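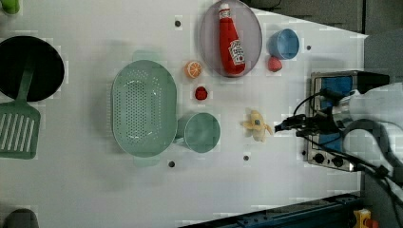 Why do things have holes in them?

Look round any kitchen and you will find things with holes in them. Colanders have holes. Sieves have holes. So do graters, tea strainers and some spoons. It may seem odd to put holes in something on purpose, but all of these things have a job to do, and the holes do most of it.

Sorting big from small

A hole lets small things pass and stops big things. When you tip a pan of peas into a colander, the water goes through and the peas stay behind. Water has no shape of its own, so it can slip through a very small gap. A pea keeps its shape. If the pea is wider than the hole, it has to stop.

Separating things in this way is called straining when we do it in the kitchen. Scientists often use the word filtering. The part that stays behind can be the part you want, as with peas, or the part you don't want, as with tea leaves.

The size of the hole matters a great deal. A colander would be no good for tea leaves, as a lot of them would wash straight through. A tea strainer would catch the peas, but it would be full after one spoonful.

Holes, slots and mesh

Not all the gaps are round. Some spatulas have long, thin slots. When you lift an egg out of a frying pan, the oil runs down through the slots and back into the pan. Slots also make the spatula bend a little more easily, so that it can slide under food.

A sieve is made in a different way. Instead of one piece with holes in it, it has thin wires that cross over and under each other like threads in cloth. This is called mesh. The holes are the tiny squares between the wires. Mesh is useful for flour, because there are so many gaps packed close together. Flour is dry, but it pours and falls rather like a liquid. Lumps get left on top, and you can rub them through with the back of a spoon.

Sieves without a kitchen

People were straining food long before there were taps or cookers. Some of the oldest strainers that have been dug up are clay pots with holes in the sides. They were broken into pieces by the time they were found. Scientists tested pieces from some very old ones and found traces of milk fat in them, which suggests that people were using them to make cheese.

Cheese is made by turning milk into soft lumps, called curds, and a thin liquid, called whey. The curds are kept and the whey is drained away. Cheese makers still do this today, sometimes with a cloth and sometimes in a mould with holes in it.

Baskets work too. A basket woven from thin sticks or reeds has gaps all over it, and it will let water out while it holds on to fruit, roots or shellfish.

Animals that strain their food

Some animals have strainers as part of their bodies. The blue whale is the biggest animal in the world, and it eats mostly krill, which are small creatures that look a bit like shrimps. A blue whale has no teeth. It has rows of stiff, bristly plates hanging from its top jaw, called baleen. The whale takes in a huge mouthful of sea water and krill together. Then it pushes the water out through the baleen, and the krill are trapped inside.

Flamingos strain their food as well. A flamingo puts its head upside down in shallow water and pumps the water in and out with its tongue. Fine combs along the edges of its beak catch tiny plants and animals.

Mussels and oysters do the same thing without moving about at all. They draw water in through their shells and keep the bits that are good to eat.

Soil and sand

Rain soaks down into the ground through the gaps between grains of soil and sand. As it goes, the leaves and larger bits of dirt are left behind. Sand is used at many water works to help clean the water that comes to our taps. The water trickles down through a deep bed of it. After that it still has to be treated to kill germs, because germs are small enough to get through a lot of gaps.

This is why you should never drink water that you have strained yourself, even if it looks clear.

Try it yourself

You will need a colander, a sieve, a big bowl, a jug of water, a handful of dried beans, a handful of rice and a spoonful of sand. Do this outside if you can – sand should not go down the sink.

Mix the beans, rice and sand in the jug with the water. Stand the colander in the bowl and pour everything in, stirring as you go. Lift out the colander and see what it has caught. Some of the rice may be stuck, so give it a gentle shake over the bowl.

Rinse the jug. Now hold the sieve over it and pour in what is left in the bowl. Look at what is in the sieve, and then look at the water in the jug. Leave the jug to stand for an hour and look again.

Words to know

Baleen – the bristly plates in the mouths of some whales.
Curds – the soft lumps that form when milk is made into cheese.
Filter – to separate things by passing them through small gaps.
Mesh – threads or wires that cross each other with gaps in between.
Whey – the thin liquid left over when curds form.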